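Community Help > Home & Household > Old Electronics

Is an old desktop worth reviving, or am I just being sentimental?

Posted by Gladys Chávez
Bredham
Viewed 745 times

I have inherited a desktop computer from my own hall closet. It went in there when I bought a laptop, and it came out in July when I needed the closet for a vacuum cleaner. I plugged it in to see what would happen. The fan started, a light came on, and then it sat there with a black screen looking pleased with itself.

My nephew says to throw it out. My neighbor says these things go for $200 online if they work, which is a big "if" and also my neighbor once told me I could sell a broken bread machine. The repair counter at Limis wants $30 to look at it, and they were careful to explain that looking is all the $30 buys.

What I'd want it for: typing, household bills, and the card games I am not supposed to be playing. It also has family pictures on it from the years before I learned to put them anywhere sensible. I can use a screwdriver. I have never opened a computer, but I have opened a dishwasher, and it mostly closed again.

So do I fix it, pay somebody, or let it go? And if I let it go, what about the pictures?

Tags: desktop, old computer, recycling, photos

3 replies

oldgrayworku
Member, 800 helpful votes

You've got two problems there and they don't have much to do with each other. One is the pictures, which you want no matter what. The other is whether you need a second computer, and your nephew may be right about that one even if he's being a nephew about it.

A fan and a light with no picture on the screen is about the most ordinary complaint there is. It could be a dead part. It could also be a memory stick that has worked itself a hair loose, or the monitor cable plugged into the wrong socket on the back. I once spent an entire evening on a dead computer whose monitor was set to the wrong input. I didn't charge for that one.

Before you open it, shut it down, pull the power cord out of the wall, and hold the power button in for several seconds. Lay the tower on its side on a table with good light. Most side panels come off with a couple of screws at the back and then slide. Touch bare metal on the case before you touch anything else in there. Then take a photo with your phone, so you have something to compare against later when you're holding a wire and wondering.

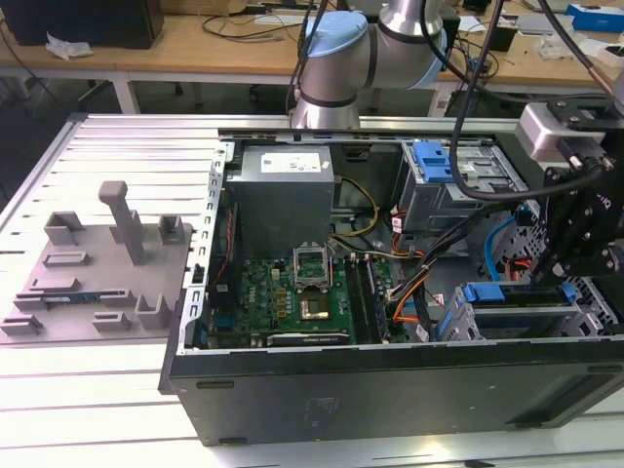

Get the pictures out first

The family photos are on the drive, and the drive doesn't care whether the rest of the computer boots. On an older desktop it's usually a metal box about the size of a paperback, with a flat data cable and a power plug. Unplug both, take out whatever screws hold it, and buy a USB adapter made for that kind of drive. Take the drive along to the store if you're not sure which kind. Plug it into your laptop and it should show up like a big slow thumb drive. The pictures are probably under a folder called Users or Documents and Settings, or, if you were anything like my household, on the desktop in a folder called New Folder.

Copy them to two places. A cloud account counts as one. A second folder on the same laptop doesn't count as anything.

If the drive clicks or grinds when you plug it in, stop and unplug it. That's the point where you pay somebody, and it will be more than $30.

Reseat the memory

With the power still disconnected, find the memory sticks. They stand upright in long narrow slots with a little clip at one or both ends. Push the clips open, lift the stick straight out, and put it back the same way round. There's a notch, so it only fits one way. It takes more push than feels polite. Try the computer with one stick in, then swap to the other stick if there is one.

Leave the processor alone. People like to go in there and have a look, and under some processors there's a bed of tiny pins that you can bend by breathing at them with intent. Taking it out wouldn't tell you anything you could use. 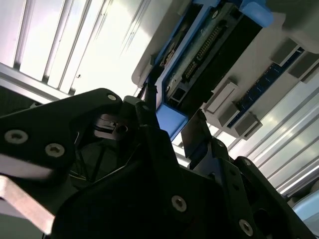 Change the coin battery

There's a round flat battery on the board, the kind that goes in kitchen scales. After years in a closet it's likely flat, and some machines get very strange about that. Note which side faces up, swap it, done. The computer will come back thinking it's some year from its youth and you'll have to set the clock.

Then decide

If it starts, fine, but check what system it's running. Anything that no longer gets updates I'd keep off the internet, which rules out the bills and leaves you the card games. You can put a light version of Linux on it for free. It's less frightening than it used to be. If it doesn't start after all this, I wouldn't put money into it beyond the battery.

bredham_bev

Mine did that and I threw it out. Then I remembered my taxes were on it. Get the pictures off first!!

Also don't pay the $30.

trullodmont_pete
Member

I'll disagree with Bev on the $30, though it depends on the counter. A place that will write down what's wrong and hand you the note is worth it if you don't enjoy this sort of thing. A place that says "motherboard" and sighs is not. Ask before you hand it over whether the fee comes off the repair.

Worku's steps are sound. I'd add a cleaning. Take the tower outside, hold the fan blades still with a finger so they don't spin, and use short bursts of canned air. Don't use the household vacuum on it, however proud you are of the new closet arrangement. Mine had enough gray felt packed in the heatsink to reupholster a footstool, and it ran a good deal quieter afterward.

While the side is off, press gently on the power plugs going into the board. The wide one near the edge is the usual offender after a machine has been carried around. There's often a smaller one closer to the processor too, and with that one loose you get the fan and the light and nothing on the screen, same as you describe.

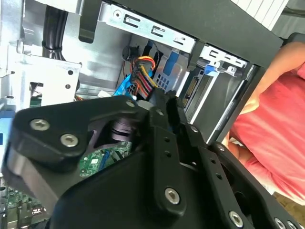 As for selling it, no, you won't get $200. Your neighbor is looking at what people ask, and people ask for all kinds of things. If it works, give it to somebody who wants a typing machine, and take your drive out first or have it wiped properly. Emptying the trash doesn't wipe it. If it doesn't work, the Trullodmont transfer station takes computers at the electronics window. They'll want the monitor separately, and they close for lunch at noon on the dot, so don't show up at five to with a tower under your arm as I did.

Reply from Gladys Chávez

Thank you all. I bought the adapter and the pictures are now in two places, neither of them the closet. They were in a folder called New Folder (2), so Worku was close.

I also did the memory sticks and it started! It believes it is January and so far I've let it. The battery is on my shopping list. My nephew has asked if he can have it.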